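Landlord wants deferred lockdown rent back all at once. Do I have to pay it in one go?

Posted by Jong-dae Ban, 31 Jul 2021
Category: Small business > Leases and premises

I run a small repair shop called Muvano out of a rented unit. When we were ordered to close last year, my landlord (a property company called Proretik) agreed to let me skip two months of rent and pay it back later. The rent is $2687 a month. This was all done by email. The email says the two months are "deferred until business conditions return to normal" and that we would "work out a schedule." No schedule was ever worked out. I went back to paying the full rent as soon as we reopened and have not missed a month.

Last week I got a letter saying both months are due within 14 days, plus a late fee of $200 for each month. The letter says if I don't pay they will treat it as a default under the lease. My lease is up for renewal in October and I would like to stay, so I don't want a fight.

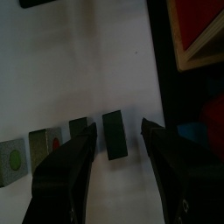

I could pay one of the two months now without much trouble. Paying both would leave me short for parts and payroll. Sales are better than last summer but I would not call it normal. We lost two regular accounts and only one has come back.

What I want to know is whether the email counts for anything, whether they can add late fees on rent they told me I could put off, and whether asking for a payment plan now makes me look like I'm admitting a default. The person who wrote the email no longer works there, in case that matters.

Xiaoyan Liao
Accepted by the poster

I am not a lawyer. I managed commercial units for several years and handled a lot of these deferrals last year, from the landlord's side.

The email very likely counts for something. Look in your lease for a clause on amendments. Many leases say changes must be in writing and signed by both parties. In a lot of places an email with a typed name can meet that, but it depends on your state and on what the clause says. The fact that the person left does not cancel what they agreed to on the company's behalf. Save the whole thread as a file, including the headers, and print a copy.

The weak part is the wording. "Until business conditions return to normal" has no date in it, so they will say normal is now and you will say it isn't. I would not spend money arguing over that phrase. You owe the two months either way and the only open point is when.
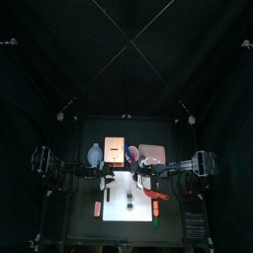 Light blue bottle and wooden box toward the back of the black tabletop.

The late fees are where you have the better argument. A late fee applies to rent that was not paid when due. If the due date was moved by agreement, the rent was not late in those months. Ask them to show you which lease clause they are using and the date they are counting from. When I was doing this job we usually dropped the fees when a tenant asked that in writing.

On the payment plan, answer the letter before the deadline runs out, even if you are still waiting for advice. Keep it short. Say that the rent was deferred by written agreement, attach the email, say you don't agree that you are in default, and propose a schedule. Paying one month now and splitting the other over the time left before renewal is a reasonable offer. Put "this is an offer to resolve the matter and not an admission of default" at the top. Then have a local attorney read it before it goes out. One hour of their time should cover it.

If they accept, get the schedule signed by both sides and make sure it says the late fees are waived and the default letter is withdrawn. You don't want that letter sitting in the file when renewal comes up.

Afonso Cardoso

Same thing happened to me with a different landlord. I just paid it. Took a short loan from the credit union and was done with it. Cheaper than a lawyer in my case but I only owed one month. Check if your city still has a relief grant open, mine covered back rent and I found out too late.

Zeyu Shi

Agree with the first reply. Also read the default section of the lease for the cure period. Mine gave more days than the landlord's letter did, and the lease is what controls. Send your reply by certified mail as well as email if the lease has a notice clause.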